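Clasano Robotics Club: Tabletop Manipulation Project, Photo Gallery

Posted August 21, 2023

The Clasano Robotics Club meets in the lower-level lab at the Siviner Learning Center. Members are in grades 9 through 12, and no experience is required to join. During the past school year the club worked on one long project: teaching a robot arm to move everyday items on a table from one place to another. The work began in February and ran through the end of the summer session.

The project had two parts. In the first part, members learned to drive the arm by hand with a controller and record what they did. In the second part, they used those recordings to train a program that could try the same task without a driver. Most of the club's time went into the first part - recording takes patience, and a good run can be spoiled in the last few seconds.

This gallery follows the project in the order the work was done. The notes were put together from the club logbook.

Getting started

The first meetings were spent on safety and setup. Every member had to pass a short check before driving the arm. The check covered the stop button, the reach of the arm, and where to stand while someone else is at the controls.

Members worked in teams of 2, one driving and one keeping the log. Teams switched jobs halfway through each meeting so that everyone got time on both.

Wiring and labels came next. Each cable got a tag at both ends, which saved a lot of crawling around later in the season.

Learning to drive

Driving looks easy from across the room. The hard part is judging depth, and most members closed the gripper too early on their first tries. The club started everyone on foam blocks and moved up to kitchen items after that.

The older members wrote a one-page driving guide. It says to move slowly near the table, open the fingers wide before lowering, and stop completely before closing. The guide is still taped up next to the controller.

Some teams liked watching the arm directly. Others did better looking only at the wrist view on the monitor. The club let each driver choose for practice runs, but for recorded runs the driver had to use the monitor, so that the person and the program were working from the same view.

The table tasks

The club settled on 3 tasks for the season. One was moving fruit between a bowl and a basket. One was sliding a tray to a marked position. The last was stacking cups, and it was dropped in the spring after too many falls.

The fruit task became the favorite. It is simple to explain to visitors and it has a clear finish. It also gave trouble, mainly with round items that rolled when one finger touched before the other.
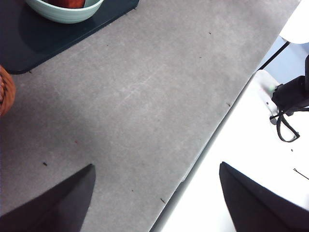

Starting positions were changed between runs. If everything begins in the same spot each time, the program learns the spot and does poorly when anything shifts. The log keeper wrote down each new layout before the driver began.

The club finished with 49 recorded runs that were good enough to use. Runs with a drop or a long pause were saved in a separate folder and reviewed at the next meeting.

Training and testing

Training was done on a desktop computer lent to the club by Katiyar, a local software company. Members started it at the end of a meeting and checked the results at the next one.

The first version of the program reached for the fruit but stopped short. The team went back through the recordings and found that several drivers had been pausing above the bowl before going down. Those sections were trimmed and the training was run again - the second version went all the way to the bowl on most tries.

Coming up

The club will show the fruit task at the Gravance Student Technology Fair this fall. Visitors will be able to take a turn at the controller after a short safety talk.

New members are welcome at the start of the school year. Sign-up sheets are at the front desk of the Siviner Learning Center, and a parent or guardian signature is required. Bring closed-toe shoes and a notebook.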